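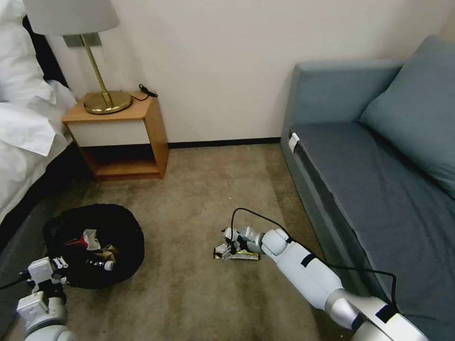
Anikó Veres replied at 10:40
still getting wrappers on the carpet in the guest room at Farnley, and the basket is no good, it folds in on itself the minute you lean on the rim. Can we have a proper bin please. Also the lamp again, see my last one.

Jenő Bakos replied at 11:15
Ok. Two things then, splitting them.

1. Basket. It's the soft round black one, collapsible. Meant for laundry or toys I think, came with the Dovora order. Holds crisp packets fine but won't stand up to being emptied every day. Have asked Szekeres for a rigid one, same width so it goes in the same spot on the carpet. Waiting on price.

2. Lamp on the nightstand. Flickers? Or dead? Your last note just says "lamp again".

Anikó Veres replied at 11:32
Flickers. Only when the drawer gets shut hard. Gold one, white shade.

Jenő Bakos replied at 13:05
Tried so far:
– new bulb. Same
– different socket, extension from the hall. Same
– lamp on the floor, drawer slammed 6 times. No flicker
– lamp back on top, slammed again. Flickers twice

So it's the knock doing it. Reckon the bulb holder is loose inside, the stem gives a bit when you hold the base. Will tighten it and stick felt under the base. Lestero sell the pads in packs of 75, bit daft but cheap.

Anikó Veres replied at 13:20
Fine. And the carpet? Beige shows everything. Crumbs down by the sofa mostly, I had the hoover in there this morning and it just pushes them along.

Jenő Bakos replied at 14:48
Hoover filter was solid. Washed it, needs to dry overnight so dont use it till tomorrow. Pick the wrappers up by hand first, the foil ones block the hose, had one out of the bend just now. Then do along the front of the sofa with the narrow nozzle, and pull the bed skirt up and go under.

Holder tightened. No flicker in 5 slams. Leaving the lamp part open till the felt comes.

Anikó Veres replied at 15:10
ok thanks. Basket price?

Jenő Bakos replied at 16:02
Not back yet, chasing agian in the morning.

Status: open (basket, felt pads)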